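Wrist camera segmentation merges two garments in a pile, grasp planner picks both

Posted by tuckedseam in Perception and Planning
Saturday
14 comments | 3 shares

I have a two-arm cell that picks clothes out of a pile one at a time. Each arm has a parallel gripper and a small color camera at the wrist. The pipeline is simple. The wrist camera takes a frame, a segmentation network splits the pile into garments, the planner scores grasp points on the top garment, and the arm closes and lifts. The network was trained on 3000 labeled frames, mostly plain shirts and towels from the Plunell set, plus what I labeled myself in June.

It works well on solid colors. It falls apart on plaid. Either one shirt gets split into a dozen pieces along the checks, or two garments that touch come back as one mask. The second case is worse for me, as the planner then puts the grasp point right on the boundary and the gripper takes hold of both.

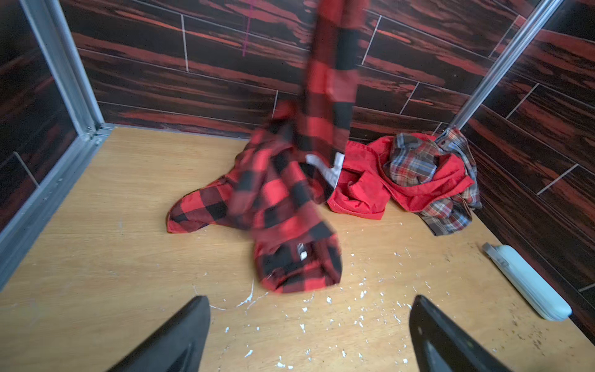

Masks get checked only once, before the grasp, and after that the planner assumes it has one garment. I would like a second check during the lift. The trouble is that the cloth is moving and the wrist view is blurred. With the red and black check hanging down between the camera and the floor, and the brown and navy plaid still lying over the solid red one next to it, the network labels both plaids as the same item in most frames. The wall has a red wood-grain print too, and pieces of it sometimes get added to the mask.

Things I have tried so far:
- Raising the confidence threshold. Fewer bad masks, but now it often finds nothing at all.
- Converting to grayscale. Fixed the wall problem, broke everything else.
- Running the Ceveris tracker on top of the masks. It loses the garment as soon as it leaves the floor.

Is there a standard way to do this, or do I need more labeled data? I can add a depth camera overhead but would prefer not to touch the hardware.

istmont_user
6 comments | 11 people found this helpful

More data will help with the splitting. I don't think it will fix the merging by itself, so I would treat them as separate problems.

For splitting: your network has learned that a strong color edge means a garment edge. Label more plaid, and also add patterned cloth as an augmentation. Take the masks you already have, paste checks and stripes inside them at random scale and angle, and warp the pattern a bit so it follows the folds. Do the same to the background, wood grain included. That should stop it from using red as a cue for clothing.

For merging: don't try to solve it from one frame. You have two arms, so use the second one. Park it to the side before the lift and run segmentation on both wrist views. A boundary that is hidden in a fold from one side often shows from the other. If the views disagree on how many garments are under the grasp point, lower the score and choose another point. Stay away from boundaries in general. Erode each mask by the width of the open gripper and only sample grasps inside what is left. You lose some good grasps on small items, but you can fall back to the full mask if nothing survives.

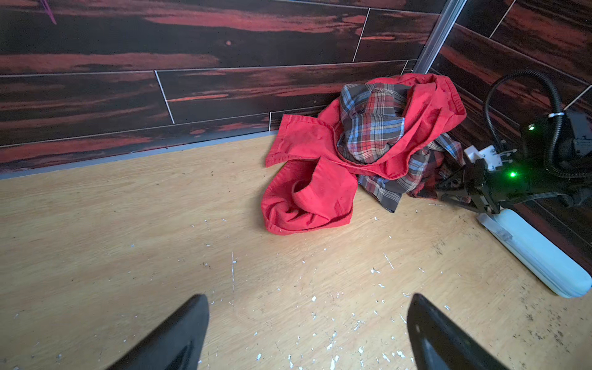
You will need the calibration between the two wrist cameras to be decent for any of this. Check it before you blame the network. Put a marker board on the floor, look at it from both arms at 2 or 3 poses, and compare the board position in the base frame. If it's off by more than the width of a fold, the mask comparison is useless. Also mask out the grippers in each view using the robot model. Dark fingers against dark checks will confuse things otherwise, and you know where the fingers are from the joint angles anyway.

On the lift check, stop the arm. Lift a short distance, wait for the cloth to settle, take the frame, then decide. My cycle got slower when I added the pause, but I got the time back from not having to redo double picks. Lower the exposure as well if you have enough light.

vanrooij_cell_2
1 comment | 4 people found this helpful

Agree with the pause. We run the Van Rooij controller and do the check without vision. Log the wrist force after the settle and compare it to the expected weight range for the class. Two shirts weigh more than one. It won't catch a sock stuck to a sweater, and it reads wrong if part of the garment is still resting on the floor, so you have to lift high enough. You can run it together with the mask check and reject if either one fails.

What frame rate are you recording at? If the tracker drops the garment at lift-off, it may just be skipping frames.

plainweave
0 comments

Had the same thing with plaid. Retrained with a bigger backbone and it went away mostly. Didn't change anything else.

Back to top | Contact | Copyright Istmont Community Help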